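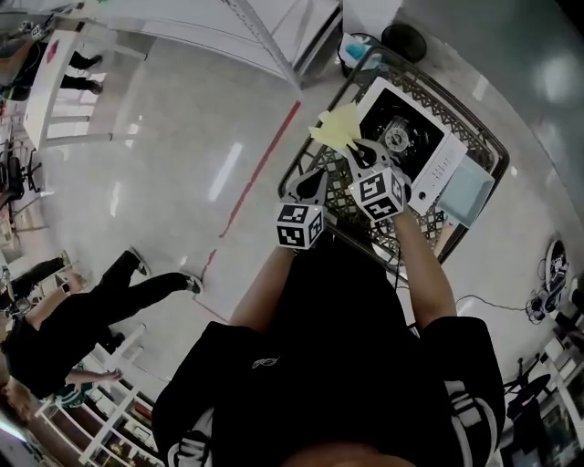 Figure 3. A wicker basket and a pale yellow cloth.

3.2 Where the clean things wait

When we began talking with households in Rinholm about their laundry, we thought we would mostly hear about washing. We had prepared a good many questions on water and soap and the sharing of machines, and people answered them kindly and quickly, and then they went on, often for the better part of an evening, about what comes afterward. The stretch of time between the clothesline and the closet turned out to have a life of its own, and most homes had a particular container in which that life took place. In the older houses this was very often a dark brown wicker basket like the one in Figure 3, and its owners were fond of it in a way that we never once heard anybody be fond of a washing machine. A crumpled cloth, such as the pale yellow one in the same figure, could stay in a basket of this kind for days without anyone in the house regarding it as a chore left undone. It was simply "in the basket," and that was a perfectly respectable place for it to be.

We came to call this the resting stage, borrowing the phrase from Birgit Thiele, who used it in our second conversation with her and was a little surprised to see us write it down. Her mother had kept a strict house, with ironing every Wednesday and everything put away by supper, and Birgit had fully expected to do the same. She told us that she gave it up in her first winter of marriage, somewhere in November, when nothing would dry properly and the basket never got to the bottom. "After that I let things rest," she said. "They come out when somebody needs them."

Of the 40 households we visited, nine kept no resting stage at all, and these deserve a word of their own. They were not noticeably tidier than the others. Reinhold Bauerfeind, a widower who folds each piece as he takes it off the line, had newspapers stacked on every chair in his kitchen and moved a pile of them, very courteously, so that we could sit down. What he disliked was handling a thing twice, and he held the same view about letters and dishes. Earlier writing on housework has tended to treat unfolded laundry as a sign of too little time - and of course it sometimes is that - but his case and several like it made us wary of reading a whole way of living from one heap of towels.

Ownership was a more delicate matter. In the Kohlhase home, father and son gave us quite different accounts of the same basket. Hartmut Kohlhase described it as belonging to the family, while Finn Kohlhase, who is grown and had moved back in the spring before our visit, kept his own clothes in a bag upstairs and said he would feel odd putting them in with the rest. Neither seemed to know what the other thought about this, and we did not feel it was our place to tell them. We return to mixed and separate laundry in Section 4, where the Etomthorpe interviews offer a useful comparison.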